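Office & Stationery Forum > Storage and small parts

Topic: Rebagging bulk paper clips, best way to get them off a desk?

solange_prado
I order clips for three floors. Citard stopped selling the boxes of 200, so I now buy in bulk and split into zip-top bags myself. Filling the bags by hand from a heap on the desk is slow. A pinch of clips comes up as a chain, half of it drops, and the zipper track catches a wire end and won't seat.

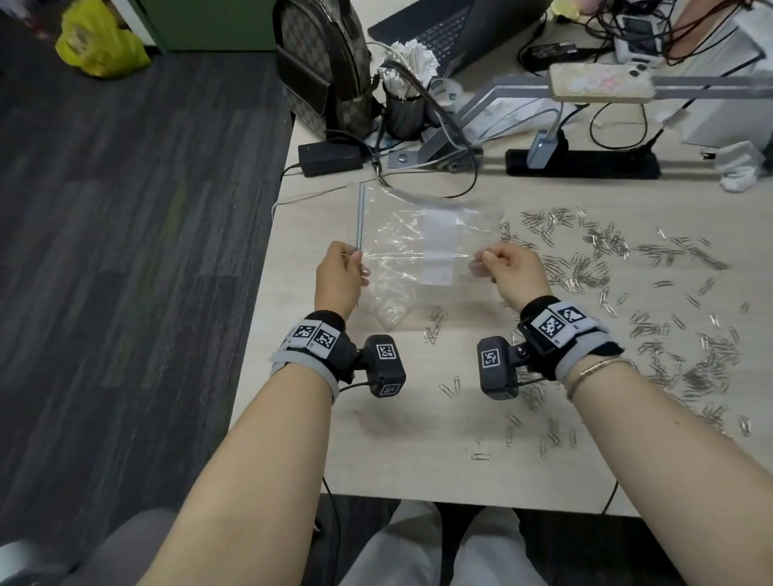 I have tried a kitchen funnel. Silver wire clips bridge in the neck of anything narrower than a mug. I'd like a method that doesn't need equipment on the desk, as I share it.

Solange Prado, facilities

gauge44
Funnels only work for parts that flow. Looped wire doesn't. Two options I have used:

1. Sweep off the edge. Hold the open bag under the lip of the desk with one hand, reach the other out flat, palm down, to the near end of the pile, and draw the clips toward you in small amounts. The bag mouth has to be pressed against the underside of the edge or you will lose clips to the floor.

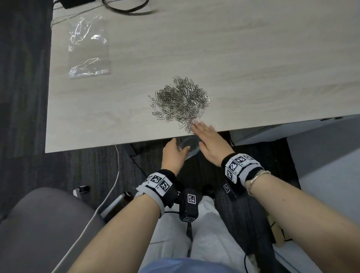

2. Paper chute. One sheet of card, creased down the middle, clips pushed onto it and tipped in. Slower per load, fewer on the floor. Stiffer card is better; ordinary printer paper sags at the fold.

I use the first for anything over a handful.

tarn_b
Disagree on the edge sweep. On a desk with a rounded front the clips fan out before they drop, and a thin bag collapses as soon as you take one hand off it. Fold the top inch of the bag outward first — it stiffens the mouth and keeps clips out of the track, which was the original complaint.

gauge44
The cuff is a fair point for the track. It does cost you an inch of bag, and on small sizes that matters. My desk has a square edge, so I can't speak for rounded ones.

Mrs_Folio
Weigh them. We have a small Alarcón scale in the mail room. Weigh 44 clips, divide, set your target and pour until you reach it. Our last batch came to 455 clips and the split took less time than making the tea.

tarn_b
Weighing tells you how many are in the bag. It doesn't get them in there.

Mrs_Folio
It stops you counting, and counting is the slow part.

solange_prado
I don't count. A bag is a bag. Tried both methods on Wednesday. The edge sweep with the cuff folded out is the faster of the two on my desk. Chute is fine for the leftovers.

Remaining problem is closing. Our Emness bags have a double track, and with a full bag one line seats and the other doesn't.

gauge44
Overfilled, most likely. Stop at two thirds. Lay the bag down, push the contents to the bottom, then press the seal from one end to the other, a hand at each end. Don't start in the middle.

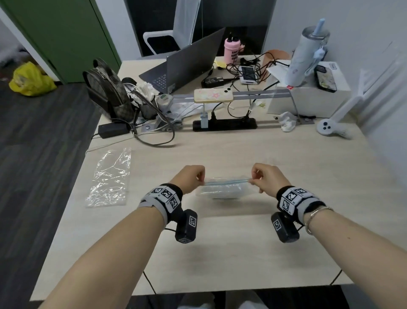 If it still pops, run a fingernail along the track before closing and check for grit or a bent lip. A bag that has been creased across the zipper never closes properly again. Use it for something large and bin it after.

tarn_b
I start in the middle and work out both ways. No failures so far with the colored seals, which are easier to see anyway.

gauge44
Works until there's air in the bag. Then you have no open end to let it out of.

hollis158
Has anyone tried a magnet in a cloth? Wrap it, dip it in the pile, hold it inside the bag, pull the magnet out of the cloth. Steel clips only, obviously. The vinyl coated ones still pick up, but weaker.

solange_prado
Tried that in April. They stay slightly magnetized and then hang off each other in the bag. People complained. I'm staying with the edge sweep and the folded cuff, two thirds full. The label goes in before the clips so it lies flat against the plastic.

Mrs_Folio
Label on the outside, surely? Ours get reused for different sizes.

solange_prado
Outside labels rub off in the drawer. Swapping a slip of paper takes a second.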